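릴 테이프를 집에 들인 남자, 해미시 키니어를 만나다

2018-09-18

인쇄하기 | 이메일로 보내기 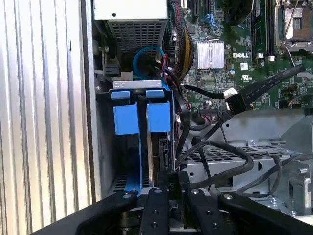

옆판을 연 데스크톱 컴퓨터 내부. 초록색 기판은 델 메인보드다.

약속 시간보다 일찍 도착해서 골목을 한 바퀴 돌았는데, 어느 집인지 금방 알겠더라고요. 창문으로 아코디언 소리가 새어 나오다가 뚝 끊기고, 처음으로 돌아갔다가 또 같은 데서 끊기고. 초인종을 누르니까 그제야 조용해졌어요. 문을 연 해미시 키니어 씨의 첫마디는 인사도 아니고 "방금 그 부분, 숨소리 들으셨어요?"였습니다. 못 들었다고 했더니 무척 아쉬워하면서 저를 곧장 안쪽 방으로 데려갔어요. 신발도 제대로 못 벗었는데!

키니어 씨는 오래된 릴 테이프를 디지털 파일로 옮깁니다. 직업은 아니에요. 본업은 번역이고(주로 기계 설명서와 보험 약관이랍니다, 본인 표현으로는 "읽는 사람이 화가 나 있을 때만 읽는 글"), 테이프는 저녁과 주말의 일입니다. 한국에 산 지는 오래돼서 인터뷰는 전부 한국어로 했어요. 가끔 단어가 막히면 손으로 릴 돌아가는 시늉을 하셨는데, 웬만한 건 그걸로 통했습니다.

지금 이 집에 있는 테이프는 전부 320개. 대부분 플롤니스(Plollness)라는 바닷가 마을에서 녹음된 것들이에요. 키니어 씨가 어릴 때 방학마다 가던 외가 동네라고 해요. 마을 회관에서 열린 노래 모임, 결혼식 피로연, 장날 흥정하는 소리, 그리고 누가 왜 녹음했는지 알 수 없는 부엌 소리까지 들어 있다고 합니다.

"녹음한 사람은 라디오 수리점을 하던 나비츠카스(Navickas) 씨예요. 마을에서 녹음기를 가진 집이 거기뿐이었거든요. 가게 이름도 그냥 나비츠카스였어요. 간판에 '라디오'라고 쓰려다가 페인트가 모자랐다는 얘기가 있는데, 그건 우리 할머니가 지어낸 것 같고요."

가장 오래된 테이프는 1965년 것입니다. 상자에 연도와 '바람'이라는 단어만 적혀 있대요. 저는 당연히 노래 제목인 줄 알았는데 틀었더니 진짜 바람 소리였어요. 한참을 듣고 있으니까 멀리서 개가 짖고, 누군가 개를 부르고, 다시 바람이 붑니다. 끝까지 그게 다예요. 이상하게 자꾸 더 듣고 싶어져서 차가 식는 것도 몰랐네요.

"나비츠카스 씨가 녹음기를 사고 처음 시험해 본 테이프가 아닐까 짐작만 해요. 다음 테이프부터는 사람이 나오니까요. 그런데 시험용이면 지우고 다시 썼을 텐데 안 지웠잖아요. 테이프가 비싸던 때예요. 마음에 들었나 봐요."

그 테이프들이 어떻게 여기까지 왔느냐고 물었더니 이야기가 꽤 길어졌습니다. 가게가 문을 닫은 뒤 상자들은 나비츠카스 씨 조카네 헛간으로 갔고, 조카가 집을 팔면서 내다 버리려던 걸 키니어 씨 어머니가 전화로 들었대요. 전화가 온 게 한국 시간으로 새벽이었다고 해요.

"어머니가 '너 옛날에 그 가게 좋아했잖니' 그러시더라고요. 저는 가게를 좋아한 게 아니라 가게 앞 자판기를 좋아했는데요. 잠결에 그냥 네, 제가 가져갈게요, 그랬어요. 다음 날 운송비를 알아보고 나서야 잠이 깼죠."

배로 보낸 상자들은 한여름에 도착했습니다. 하필 8월이라 습기 걱정에 방 하나를 비우고 제습기부터 들였다고 해요. 침실로 쓰던 방이었답니다. 그럼 잠은 어디서 주무시느냐고 했더니 거실 소파를 가리키시는데, 소파 위에도 빈 릴이 쌓여 있어서 더는 묻지 않았어요.

작업 순서를 좀 알려 달라고 했습니다. 저는 재생 버튼을 누르고 컴퓨터로 녹음하면 끝나는 줄 알았거든요. 키니어 씨가 아주 점잖게 웃으셨어요.

"우선 냄새를 맡아요. 식초 냄새가 나면 그건 따로 빼 둡니다. 아세테이트로 된 옛날 테이프가 상하면 그런 냄새가 나요. 그다음엔 눈으로 보고요, 가장자리가 물결처럼 울었는지, 이어 붙인 자리가 말랐는지. 이음매가 떨어지면 새로 붙여 줘야 하고, 그러고 나서 아주 천천히 한 번 감아 줍니다. 소리는 그다음이에요. 하루에 한 개를 못 하는 날도 많아요."

재생기는 트라티메로(Tratimero)라는 회사의 묵직한 물건을 쓴답니다. 들어 보라고 하셔서 들었다가 허리를 삐끗할 뻔했어요. 지금은 없어진 회사라 부품은 고장 난 같은 기종을 사서 빼 쓰는 수밖에 없는데, 그것도 매물이 점점 안 나온다고 해요. 고무 벨트만큼은 아직 맞는 걸 구할 수 있어서 서랍에 넉넉히 쟁여 두셨고요. 서랍을 열어 보여 주시는 얼굴이 꼭 김장 끝낸 사람 같았습니다.

"기계는 그래도 고치면 돼요. 제일 어려운 건 속도예요. 나비츠카스 씨가 녹음기 속도를 중간에 바꾸는 버릇이 있었어요. 테이프를 아끼려고 그랬겠죠. 잘 가다가 갑자기 목사님이 다람쥐처럼 말해요. 그럼 멈추고, 속도를 바꾸고, 어디서부터 바뀌었는지 찾고요. 처음엔 짜증이 났는데 요즘은 '아, 여기서부터 아끼기 시작하셨구나' 하고 알겠더라고요. 설교가 길어지면 꼭 바꾸세요."

이 대목에서 저희 둘 다 한참 웃었습니다. 다람쥐 목사님을 들려주시긴 했는데, 유족이 계시니 기사에 내용은 쓰지 말아 달라고 하셔서 참을게요. (정말 재밌었는데!)

잡음 이야기를 안 할 수가 없죠. 요즘은 프로그램으로 잡음을 싹 지울 수 있다고 들었다, 그렇게 깨끗하게 만드시느냐고 여쭸더니 고개를 저으셨어요.

"원본을 옮긴 파일은 그대로 둬요. 손대지 않은 걸 2벌 만들어서 하나는 여기 두고 하나는 동생네로 보냅니다. 듣기 편하게 다듬은 건 그 뒤에 따로 만들고요. 전에 한번 욕심을 부려서 깨끗하게 지웠다가 의자 삐걱대는 소리까지 없어졌거든요. 그런데 그걸 들은 친척 어른이 이건 회관이 아니라고 하시는 거예요. 회관이면 의자 소리가 나야 한다고. 그 말씀이 맞았어요. 다시 했습니다."

제가 초인종을 누르기 전에 듣던 아코디언도 그 회관 녹음이랍니다. 연주자 이름은 상자에 안 적혀 있대요. 그런데 어려운 대목 직전마다 크게 숨을 들이쉬는 버릇이 있어서, 다른 테이프에서도 그 숨소리가 나면 같은 사람으로 적어 둔다고 해요. 목록에는 '숨 쉬는 사람'이라고 되어 있었어요. 두 번째로 들려주셨을 때는 저도 들었습니다. 흡, 하고 나서 곡이 확 빨라져요. 듣고 나니까 그 숨만 기다리게 되더라고요.

목록 이야기가 나온 김에 공책도 구경했습니다. 파일 정리는 컴퓨터로 하지만 듣는 동안의 메모는 무조건 손으로 쓰신대요. 글씨가 영어였다가 한국어였다가 막 섞여 있는데, 몇 군데만 옮기자면 이렇습니다. '여자 둘, 빵 반죽 얘기, 한 명은 화났음.' '누가 나비츠카스 씨한테 그 기계 좀 끄라고 함. 안 끔.' '우리 할아버지 기침?' 마지막 줄에는 밑줄이 여러 번 그어져 있었어요.

물음표를 뗄 수 있었느냐고 조심스럽게 여쭸습니다.

"아직이요. 할아버지는 제가 아주 어릴 때 돌아가셔서 목소리를 기억 못 해요. 어머니께 그 부분을 보내 드렸는데, 듣고 며칠 동안 답이 없으셨어요. 그러다 전화를 하셔서는 그냥 날씨 얘기만 하시더라고요. 저도 안 물어봤고요. 그래서 물음표는 그대로 있습니다."

잠깐 둘 다 말이 없었고, 제습기만 웅웅거렸어요. 저는 괜히 과자를 하나 더 집어 먹었습니다.

분위기를 바꿔 볼 겸 한국에서도 이 녹음을 듣는 사람이 있느냐고 물었는데, 뜻밖에도 있대요! 동네 찻집 올로라(Olora)에서 가끔 감상회를 여신답니다. 주인분이 영업 끝난 뒤에 자리를 내주시고, 키니어 씨가 파일 몇 개를 골라 가서 조명을 낮추고 다 같이 듣는 거예요. 지난번에는 16명이 왔는데 의자가 모자라서 뒷분들은 계단에 앉으셨대요. 스코틀랜드 말을 알아듣는 사람은 물론 키니어 씨 하나뿐이었고요.

"통역을 해야 하나 걱정했는데 필요가 없었어요. 장날 녹음을 틀었더니 한 아주머니가 '저 사람 지금 값 깎네' 하시는 거예요. 맞아요, 양동이 값을 깎고 있었어요. 끝까지 안 깎아 주니까 그 아주머니가 혀를 차시더라고요. 그날 제일 반응이 좋았던 게 그거예요. 저는 노래를 좋아하실 줄 알고 노래를 많이 준비했는데."

그 뒤로 동네 분들이 자기 집 테이프를 들고 오기 시작했답니다. 릴은 거의 없고 대부분 카세트예요. 돌잔치, 할머니 생신, 라디오에서 녹음하다가 어머니가 밥 먹으라고 부르는 바람에 망친 노래. 키니어 씨는 그 망친 노래를 제일 좋아한대요. 밥 먹으라는 목소리를 듣고 테이프 주인분이 그 자리에서 우셨다고, 그래서 휴지를 찾는데 집에 휴지가 없어서 렌즈 닦는 천을 드렸다고 하셨어요.

돈을 받느냐는 질문에는 손사래를 치셨습니다. 대신 다들 뭘 들고 오신다고요. 과연 부엌에 참기름이 줄을 서 있었고, 저도 나올 때 한 병 얻었습니다. 취재하러 가서 참기름을 얻어 오긴 처음이에요.

앞으로의 계획을 물었더니 거창한 건 없다고 하십니다. 플롤니스의 학교에서 파일을 받아 아이들과 들어 보고 싶다는 연락이 와서, 장날 녹음부터 골라 보내기로 하셨대요. 식초 냄새 나는 테이프들은 혼자 감당이 안 돼서 경험 많은 분께 배우고 나서 손댈 생각이고요. 급한 마음은 없느냐고 했더니 있다고, 매일 있다고 하시더군요.

"테이프가 저를 기다려 주지는 않으니까요. 그런데 서두르면 꼭 끊어 먹어요. 급한 날은 안 만지고 설명서나 번역합니다. 지난주엔 내내 세탁기만 했어요."

마지막으로 딱 하나만 남길 수 있다면 어떤 테이프를 고르시겠느냐고 물었습니다. 인터뷰하는 사람이라면 다들 하는 질문이죠. 저는 할아버지 기침이거나 숨 쉬는 사람일 거라고 생각했는데, 키니어 씨는 한참 고민하더니 부엌 소리라고 하셨어요. 물 끓는 소리, 서랍 여닫는 소리, 누가 콧노래를 부르다 마는 소리.

"노래는 다른 사람도 부를 수 있잖아요. 그 부엌은 집이 헐려서 이제 없고요. 그리고 서랍이 뻑뻑해요. 한 번에 안 열려서 꼭 두 번 당기는데, 저는 그게 좋아요."

현관까지 나오셔서는 아까 못 벗은 신발을 이제 와서 벗을 필요는 없지 않느냐며 웃으셨어요. 골목을 다 빠져나오기도 전에 뒤에서 아코디언이 또 시작됐습니다. 멈춰 서서 기다렸더니, 흡, 하고 들리더라고요.

올로라의 다음 감상회 날짜는 아직 정해지지 않았고, 정해지면 찻집 문 앞에 종이로 붙는답니다. 집에 카세트가 있는 분은 상자에 기억나는 걸 뭐든 적어서 가져와 달라고 하셨어요. 연도를 모르면 그때 키우던 개 이름이라도 괜찮대요.

인쇄하기 | 이메일로 보내기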